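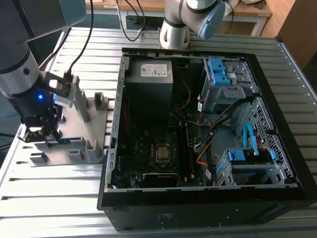
A desktop tower on its side with the side panel off.

Come and help me get old computers back into people's homes!

I run Tastent, a small repair and reuse workshop in Carnodham, and I'm looking for a part-time workshop assistant for 20 hours a week. We take in unwanted desktops and laptops, wipe them, mend what we can and pass them on to families, college students and the odd village hall. Last year we sent out 422 machines, and I'd love to get a good way past that this time (the shelves in the back store are groaning, so stock isn't the problem).

I've been doing most of the bench work myself and I can't keep up, what with the phone going and the van needing to be in Prydderch every other morning. So I need a second pair of hands, preferably attached to someone who likes a podcast and doesn't mind dust.
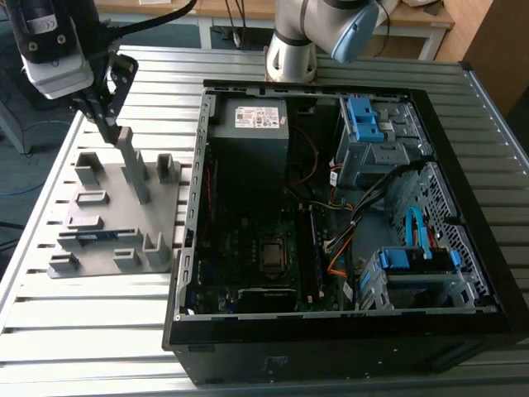 What you'd be doing

Opening up donated desktops and checking what's inside
Swapping memory, drives and power supplies
Wiping disks and filling in the wipe log (dull, but it has to be right)
Installing and testing the operating system
Chatting to people who drop things off, some of whom will want to tell you about every computer they've ever owned

What I'm after

You don't need a certificate. If you've built a PC for yourself or kept your gran's laptop alive for years, I want to hear from you. I can teach you which parts are worth keeping, and you'll soon get a feel for which way a stubborn case wants to come apart.
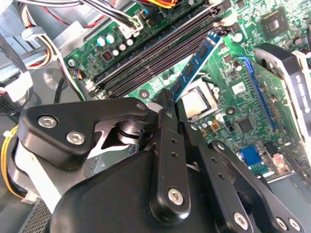

Patience matters more to me than speed, and so does owning up when you've lost a screw. You'll need to be able to lift a full-size tower on and off a bench, and a driving licence would be handy for the Gillis collections, though I can manage without.

Hours are flexible, mornings mostly. Free parking, a decent kettle, and a tool allowance of £50 when you start.

To apply, drop me a few lines through the contact page by 10 July 2021 and tell me about something you've fixed, or tried to. No CV needed unless you fancy sending one.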